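Provmont Lantern (comic strip)

The Provmont Lantern is a comic strip written and drawn by Ulla Vik. It follows Odell, a night porter at a railway hotel in the made-up town of Provmont, who solves small crimes among the guests. The strip first appeared in a weekly paper in Erkville and was later collected in book form.

Background

Vik worked as a sign painter before she turned to comics. She drew the early episodes in the evenings and lettered them by hand with the brushes she used for shop fronts. The paper took the strip for a trial of 13 episodes and kept it on when the trial ended. Most episodes ran to a single page of six panels.

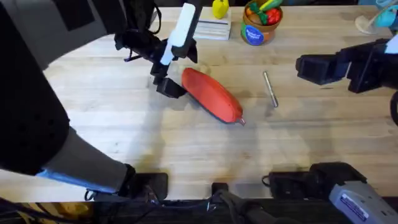 A pale wooden table with a robot arm at either side.

Characters

Odell is a former boxer with poor eyesight and a good memory for voices. He seldom leaves the hotel, and most cases are settled in the lobby or on the back stairs. His rival is Inspector Kleinschmidt, who arrives late and usually blames the cook. The hotel's owner is never drawn and speaks only through a brass tube behind the front desk.
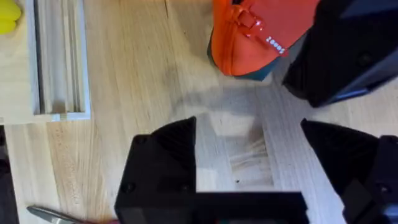 Is Provmont based on a real town?
Vik made it up, though she took the hotel's staircase and the clock over its door from buildings she knew in Erkville.

Publication

The strip ran for 200 episodes. The first collection, Keys After Midnight, gathered 80 of them and was printed in an edition of 1000 copies, which is now hard to find. A second volume contained the remaining pages, with several redrawn to correct the colour of Odell's uniform. It had been green in the paper and was changed to dark red throughout.

The last episode was published in December. In it Odell hands in his keys and boards the early train,

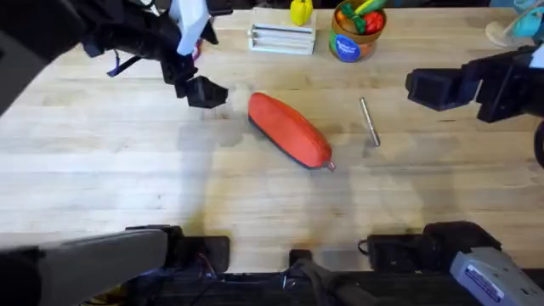 leaving the case of the missing bell unsolved. Readers wrote to the paper to ask for an ending, and Vik answered with a one-page sequel in which the bell turns up in Kleinschmidt's coat. The sequel is not in either collection.

Style

Vik drew in ink with heavy blacks and left the backgrounds almost bare. Speech balloons are square for the staff and round for the guests. The rule is broken once, in episode 80, where a guest with a square balloon is found to be a former maid.

See also
Detective comics
Newspaper strips
Hand lettering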